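Chapter 4
Keeping Water Out of Masonry Walls

4.1 Scope of the chapter

A masonry wall takes in water from three directions: from the ground, from rain striking the outer face, and from damp air inside the building. The three sources leave different marks and call for different repairs. This chapter deals with the first two. Moisture from indoor air is treated in Chapter 5, together with ventilation.

The term "rising damp" is used in a narrow sense here. It means ground water drawn upwards through the pores of brick, stone or mortar by capillary action. Water that enters at low level from a leaking gutter or from soil banked against the wall is not rising damp, although the stains may look alike.
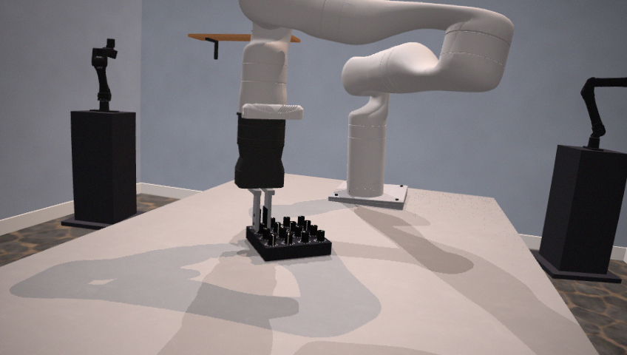

The height reached depends on pore size, on the supply of water at the base and on how quickly the wall can dry from its faces. A wall coated on both sides with dense cement render dries slowly, and the damp climbs until the area open to the air is large enough to balance what enters below. Removing the render will often lower the damp line before any other work is done.

4.2 Salts

Ground water carries dissolved salts. As it leaves the wall the salts stay behind, close to the surface, and some of them draw moisture from the air in humid weather. An electrical moisture meter will then give a high reading whether or not water is still rising. Samples should be drilled, weighed, dried and weighed again. Readings from a hand meter may be used to choose the drilling points – no more than that.
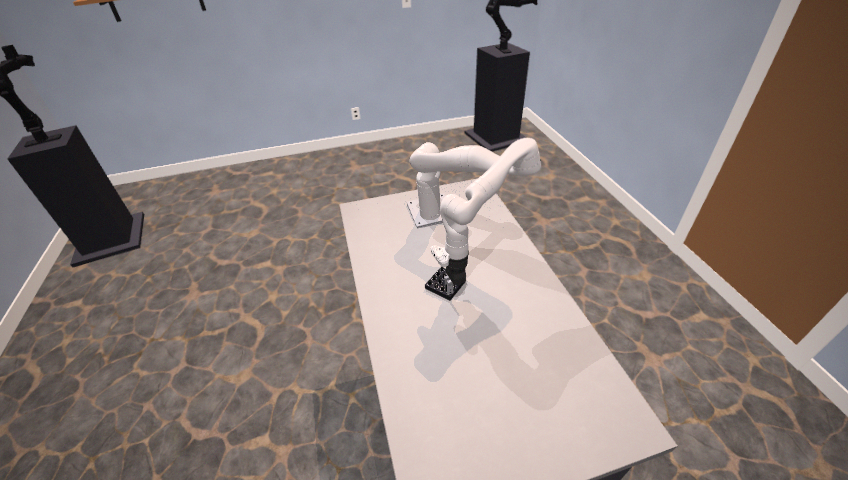 Goodall

4.3 The Brustholm survey

Figures in the rest of this chapter come from a survey of 136 older houses at Brustholm. All had solid brick walls and shallow footings. In 35 of them the owners had reported rising damp. Drilled samples confirmed it in 15. The remaining cases were put down to faulty rainwater pipes, raised paving or bridged damp-proof courses, and two of the houses had more than one of these faults.

Paving deserves particular notice. Each new layer laid over the old brings the ground nearer to the damp-proof course, and rain splashing off a hard surface wets the brickwork above it.

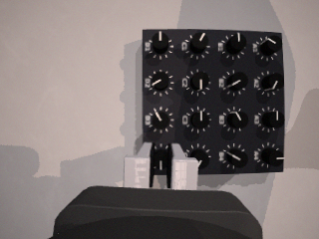
Jerura, July

The site notes for the second group of houses begin at this point. The walls are of soft limestone laid in lime mortar, with no damp-proof course of any kind. Samples were taken at three heights on the inner face, the lowest just above floor level. Moisture content fell steadily with height in the north walls. In the south walls the middle sample was the driest, and the wetter zone above it lay beneath window sills with open joints.

Sills of this type are considered in section 4.4, beginning with the slope of the upper surface and the groove cut under the front edge.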